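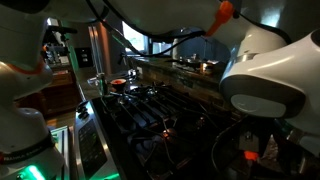

The hob, with the pots on the counter behind it

Pumpkin seeds keep coming out chewy in the middle, what am I doing wrong?

Posted by Paora Wihongi in Cooking and Preserving

Hello all, first time asking in this section (usually I'm over in Allotments moaning about slugs). I grew far too many pumpkins this year, and after a lot of soup and one very heavy cake I've ended up with 637 grams of seeds, weighed on the kitchen scales after cleaning. I was quite chuffed until I tried to roast them.

My first go was a smallish batch on a baking tray at gas mark 6 with oil and salt. The edges went dark brown, some of them popped, and the ones in the middle were still bendy. I dropped it to gas mark 3 for the second go and left them in for ages, and they seemed lovely when they came out, really crisp, and then I put them in a jar and by next morning they'd gone like cardboard. Not off, just leathery. You chew and chew and it all turns into a sort of splinter. My daughter said it was like eating a lolly stick, and she'll eat most things.

So what I'd like to know is whether I should be drying them properly before they go anywhere near heat, and if so for how long, and whether the oven is any good for that or if I'm just gassing myself and cooking them by accident. It's a gas hob with an oven, nothing fancy, and the lowest mark still feels pretty warm to me. I don't own a dehydrator. My neighbour in Ashby swears by her Rondunik but I've nowhere to put another gadget, the cupboards are full as it is.

I should also say I don't shell them. I know some people do and I tried about a dozen with my thumbnail and gave up. They're the big pale flat ones, from an ordinary carving-type pumpkin I think, although the label washed off the pot back in May so your guess is as good as mine.
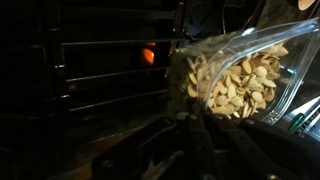

Have they been salted already? The ones I've got left are plain, I'm holding the salt back until I know what I'm doing with it.

One more thing, I've read about boiling them in salty water first. Half the recipes say it's essential and the other half don't mention it. My mum thinks it's daft to wet something you've just spent two days drying, and I can see her point! Has anybody tried both ways with seeds from the same pumpkin? I'd love to hear from someone who has before I use up any more of mine.

Thanks in advance. Sorry it's long.

Spyros Petek

Hi Paora, I do these every autumn and I've had the cardboard problem more than once so I feel your pain.

I think you've got two separate things going on. The burnt outside and bendy inside is from going in too hot with damp seeds. The shell dries and colours long before the bit inside has caught up. The leathery-by-morning thing is nearly always because they went into the jar while they still had some warmth in them. They give off a bit of steam, it's got nowhere to go, and the shells soak it straight back up. I leave mine on the tray with the door shut on the cat until they're stone cold, then another hour because I don't trust myself.

Drying first: yes, do it. Don't use kitchen roll, it sticks like glue and you'll be picking paper off till Christmas. A clean tea towel rubbed over them takes the worst off, then spread them on a baking sheet somewhere airy. I give mine two days and stir them with my hand every time I go past. If you're in a hurry the oven is fine but keep it really low. For drying (not roasting) I stay at up to 60 degrees, and I know plenty of gas ovens won't go down that far. Mine at the old flat in Bromness certainly wouldn't. What I did there was warm it on the lowest setting, turn it off completely, put the tray in and leave it till it was cool, then do the same again after tea. Took a whole evening but it worked, and there was no flame on while they were in there so nothing could catch.

I'm with the boilers on the salt water, sorry to your mum. Ten minutes at a simmer in a pan of well salted water, drain, and then dry them. So you boil BEFORE the drying and she can have her two days back. The salt gets in behind the shell a bit and the shell itself goes more tender, so you get less of the lolly stick. I've done half and half from one pumpkin and the boiled ones were clearly better to my taste. My wife couldn't tell which was which, mind.

For the roasting I use gas mark 3 like your second go, one layer, a teaspoon or two of oil, and I start checking after twenty minutes. Break one in half. If it snaps it's done, if it folds put them back. They'll be different every time depending on how fat they are.

And don't do the whole lot in one go! Roasted ones go stale quicker than dried ones, so roast what you'll eat in a week.

Ashby_baker

Just buy them ready done, they're cheap enough. Zellesico do a bag at the farm shop, 700g, already shelled and toasted. Life's too short.

(If you must do your own, smoked paprika. Put it on at the end or it goes bitter. And big thin-skinned seeds are nicer than little ones, the little ones I just put out for the birds, no salt on those obviously.)

Paora Wihongi

Coming back to this in case it helps anybody who finds the page later, I hate it when people vanish. Thank you both, even the one who told me to go to the shop (I did go, they're very nice, they're also green and taste completely different so I don't think it counts).

I did Spyros's way with some of them. Since they were already dry I felt a bit silly dunking them in a pan of salt water, but in they went, ten minutes, and the kitchen smelled like wet pumpkin again. Then tea towel, then a baking sheet on top of the bookcase for two days, stirring whenever I remembered. I slipped up on the second evening and forgot them altogether and they were no worse for it. Gas mark 3, and I snapped the first one at twenty minutes and it folded. Next one at twenty-five, folded. At about half an hour I got a proper snap and took them out.

They are SO much better. Still a shell, you do still know you're eating a shell, but it breaks up instead of going stringy. I made myself leave them on the tray until bedtime before they went in the jar and they were crisp the next day and the day after. On the seventh day they'd gone a tiny bit soft so I put them back in the oven for five minutes and that sorted them out. After that there weren't any left to test.
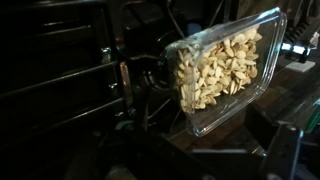
Spreading them out is the thing I'd got most wrong, I reckon. I'd been told one layer and I'd nodded and then tipped in however many I had, because it's a pain doing batch after batch and there's only the one decent tray. A heap doesn't dry, it just gets dry on top and stays clammy underneath where you can't see. If you keep yours in a clear tub like that one, give it a tip to one side and look at how deep they bunch up: there they've piled against the one end with the opposite corner left completely clear, and that's a fair picture of what mine were doing on the baking tray every time I carried it to the oven at an angle. So now I give the tray a shake flat on the hob before it goes in and push any thick patches out with the back of a spoon. Takes ten seconds.

A few odds and ends I picked up along the way. The stringy orange stuff comes off far more easily if you put everything in a big bowl of cold water and swish, the seeds float and the gunk mostly doesn't. Do it the same day you cut the pumpkin, if you leave it overnight it sets like wallpaper paste. Rubbing them in a sieve got the slimy coating off better than my fingers did. Olive oil and sunflower oil tasted the same to me. Garlic powder was a mistake, it burnt.

The paprika tip was a good one, I stirred it through as soon as the tray came out and it stuck to the oil nicely. My daughter has upgraded them from lolly stick to "fine", and took a pot of them to school, so I'm calling that a win.

I do still want to try one batch without the boiling to settle it with my mum, but she's coming down in December and I'd sooner do it with her standing there. Will report back if there's anything worth reporting.

Spyros Petek

Glad it worked! Tell your mum to bring her own pumpkin. Keep the rest of the dried ones somewhere dark if you can, mine taste a bit like old paint if they sit on the windowsill, and have a sniff before you roast them. You'll know if they've turned.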